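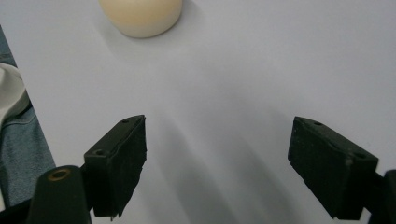 Soap bar goes to mush in a two-part dish – what am I doing wrong?

Posted in Bathroom and Laundry
Asked by tapwater_tess
342 views

I switched from liquid soap to bars in July and I'm getting through them far too quickly. The soap is a plain cream one from Floretti, rounded, no wrapper or coating on it. The dish is one of those with a green tray that sits on a white base, and there's one long slot in the tray for the water to go through. It also came with a clear lid.

By Thursday a bar I put out at the weekend has a layer of jelly underneath and sticks to the tray. I put the lid on after each wash because the basin is next to the shower and I didn't want it splashed. We are a household of 2, so it isn't being used all day.

Should I be leaving the lid off? And is one slot enough, or do I need a dish with ridges?
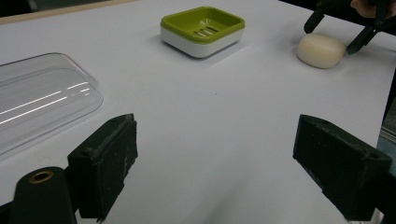 I've also got an older square dish I could go back to, but I stopped using it because it was a pain to clean in the corners. I'd rather keep the green one if I can.

mrs_pegbag
Accepted by the asker

It's the lid. A covered dish is for travelling, or for a bar you aren't using. If you shut a wet bar in, it can't dry, and it carries on softening until you next pick it up. Leave the lid off at home and move the dish to the far side of the basin from the shower.

Then do this:

Lift the tray out and tip away whatever is in the base. Every evening is enough for two people.

Stand the bar on its long edge if it will stay there. A rounded one probably won't, so turn it over each time you use it instead.

Keep the soap off the slot. A soft bar settles over it and plugs it, and then the tray holds water like a saucer. Put it to one side
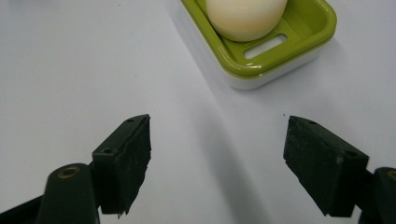 and check now and then that the slot is still clear. An old toothbrush gets dried soap out of it. Warm water first, then the brush. I wouldn't use a knife on the plastic.

One slot will do if you empty the base. Ridges help, but they are fiddly to clean too.

Colworth

Buy harder soap. I changed to Trummer and a bar lasts me about 196 washes, which I did count one winter. Soft creamy ones always go like that whatever you put them in.

dunnock800

Agree with the lid answer. If you have two bars on the go you can swap them every day so each one gets a full day to dry out. I keep the spare on a Cirex rack on the windowsill.

Don't throw the mush away either – scrape it into a jar with some hot water and use it for hand-washing socks.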